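Ornau 家庭菜谱手抄本语料 说明文件

写在前面

谢谢你点开这个文件夹。Ornau 是一份手抄菜谱的转写语料，收了 2664 条菜谱，全部来自私人家庭的笔记本、卡片、信封背面和日历纸。我们从最早的一箱笔记本开始整理，到能拿出来给别人看，中间拖了很久，所以这份说明也写得啰嗦了些，想把一路上的决定都交代清楚。赶时间的朋友可以直接跳到“文件结构”和“已知问题”两节，其余的等有空泡杯茶再看。

这份说明最后一次大改是2018年7月4日。之后零星的小修小补都记在 changes.txt 里，不再改这里的日期。

这份语料是怎么来的

最早的一批材料是 Fernanda Seixas 从外婆家搬出来的。老人家一辈子做饭不照书，却有个习惯，凡是在别人家吃到好吃的，回来一定要记一笔，记在哪里就不讲究了。有的写在学生作业本上，有的写在药房送的小册子的空白页上，还有一条腌橄榄的方子写在一张结婚请帖的反面，请帖本身倒是没人记得是谁家的了。

Fernanda 原先只想打成一个文档，印几本分给表兄弟姐妹。打到一半，她发现同一道汤在不同年份写了好几遍，盐越放越少，煮的时间越来越长，旁边还有“上次太硬”“孩子不吃”这样的小字。这些改动如果合并成一条“定稿”，就全没了。于是她决定一条一条照原样录，错字照录，涂掉的也照录，能认出多少算多少。

后来 Ginette Royer 加入进来，带来了她婆家在 Mollel 的两抽屉卡片，以及一整套给文字做标注的规矩。她从前做过档案编目，对“照原样”三个字的要求比我们都严。我们现在用的标注符号大半是她定下来的，刚开始大家叫苦，录到第二个月就都离不开了。再往后，Poltthorpe 几户人家听说了这件事，也陆续寄来了材料，语料才有了今天的样子。

内容概况

菜谱以甜点、汤和腌渍类居多，肉菜次之，鱼最少。这并不说明这些人家不吃鱼，依我们看，煎鱼这种事大家觉得没有什么可写的，蛋糕的配比却不敢不写。使用时请务必留心这一点，切勿拿条目多少去推断一家人平日吃什么。

原文有葡萄牙文、法文和英文，混写的也不少。法文卡片里常常夹着英文的量杯单位，葡萄牙文本子里则常见把邻居名字当菜名用的，比如“某某太太的饼干”。凡是提到在世的人，我们都换成了代号，已故的则征求了家属意见，多数家属希望保留，我们就保留了。

中文部分只有译文，没有原件。译文是为了方便中文读者检索而做的，力求平实，不求好看。碰到实在没有对应说法的食材，我们保留原词，在后面加一句解释。

文件结构

recipes 文件夹：每条菜谱一个文本文件，文件名是来源代号加流水号。

zh 文件夹：中文译文，文件名与 recipes 里的一一对应。

sources.csv：来源表，记录笔记本或卡片盒的代号、大致年代、书写语言、纸张状况。

hands.csv：笔迹表。一本笔记常有几个人写，这里记录哪一条出自哪一只手。拿不准的写“未定”。

units.csv：计量单位对照表。下面专门有一节讲它。

changes.txt：修改记录，按先后排列，最新的在最下面。

标注规矩

方括号里的字是我们补的，原文没有。圆括号是原文自带的，请不要混淆。

原文划掉但还能认出来的字，前后各加一个波浪号。完全认不出来的，用连续的井号表示，井号的数目不代表字数，我们试过数，数不准，后来就放弃了。

写在边上的小字单独成行，行首标“旁注”。如果能看出是后来另一个人写的，就在后面附上笔迹代号。旁注是这份语料里我们私心最喜欢的部分，有抱怨的，有夸自己的，也有跟菜完全无关的，比如提醒自己去取鞋。这些一律照录，没有删。

油渍、蜡烛油和面糊遮住的地方标“污损”。有一本蛋糕笔记越是好方子污损得越厉害，转写的时候真让人又好气又好笑。

关于计量单位

用这份语料做研究的人，十有八九会先撞上这个问题，所以我们多说几句。

家里人写方子，写的是自己手边的东西。“一杯”是哪只杯子，“一勺”是哪把勺子，写的人清楚得很，旁人就只能猜了。我们一开始很有雄心，想把所有的量都换算成克，试录 20 条之后就打消了这个念头。有一户人家的“一碗面粉”，问了家里三姐妹，得到三种说法，每个人都拿出了自己认定的那只碗，说得斩钉截铁。

所以现在的做法是：原文写什么就录什么，units.csv 里只收有旁证的换算，并注明旁证是什么。没有旁证的，那一栏空着。空着的地方很多，请不要自动填补，更不要取平均值。

烤箱温度也是一样。“中火”“旺火”“手伸进去数得到七”，都原样保留。早年烧柴的炉子和后来的煤气炉没有可靠的对应关系，写的人换了炉子之后往往也没有回头去改旧方子。

转写与校对

每条菜谱由一个人录入，另一个人对着原件校对，意见不一致的交给 Ginette 定夺。她定夺时一定会写明理由，哪怕只是一个字母。理由都附在对应文件的末尾，有兴趣的朋友不妨读一读，里面有不少辨认老式手写体的窍门，尤其是法文卡片里 n 和 u 不分的那一批。

录入用的是 Jornalia，一个很朴素的编辑工具，左边放扫描页，右边打字。它有个毛病，会把连续的空行吃掉。我们直到一月才发现，之前录的文件因此丢了一部分段落间隔，后来对照原件补过一轮，但不敢保证补全了。

已知问题

第一，年代不准。除了少数写了日期的本子，年代都是家属回忆加上纸张状况推断出来的。

第二，重复条目。同一道菜在不同人家之间抄来抄去，文字几乎一样。我们没有去重，理由前面讲过。如果你的用途需要去重，请自行处理，并在文章里说明是怎么处理的。

第三，腌渍类的方子按今天的标准看未必安全，有几条的醋和盐明显不够。我们录的是历史材料，并不推荐照着做。真想做的话，请先查可靠的现代方法。

第四，中文译文里“奶油”“黄油”“稀奶油”的用法前后不够统一，正在慢慢改。改完一批就会在 changes.txt 里写一笔。

使用与引用

研究、教学和自己在家做饭，都可以随意使用。引用时写明“Ornau 家庭菜谱手抄本语料”和你所用的版本即可。如果要整本印刷出售，请先来信商量，因为有些人家当初答应提供材料时，是带着条件的，我们得守信用。

扫描原件不公开。确有需要看原件的，请来信说明用途，我们会去问家属。回信可能要 3 个星期甚至更久，请多包涵，有几位老人家不用电子邮件，都得靠写信或者等到下次见面。

如果你家里也有这样的本子

欢迎写信来聊聊，不管最后给不给我们。本子请不要过塑，也不要用透明胶带去粘破口，夹在干净的纸里平放就很好。散页先别急着按菜名重新排，原来的顺序往往能看出是什么时候写的，一打乱就回不去了。掉出来的剪报、收据、干掉的叶子，也请留在原来的那一页。

有空的时候，不妨请家里会做这些菜的人坐下来，一页一页翻着讲，旁边的人随手记。Fernanda 外婆那几本里最难认的几条，就是靠她姨妈一边翻一边念出来的，念到一半还跟着唱了一段，那一段我们没有录进语料，但大家都记得。

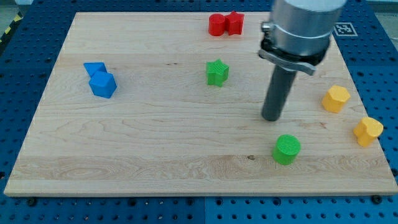
浅色枫木板与红、蓝、绿、黄四色小块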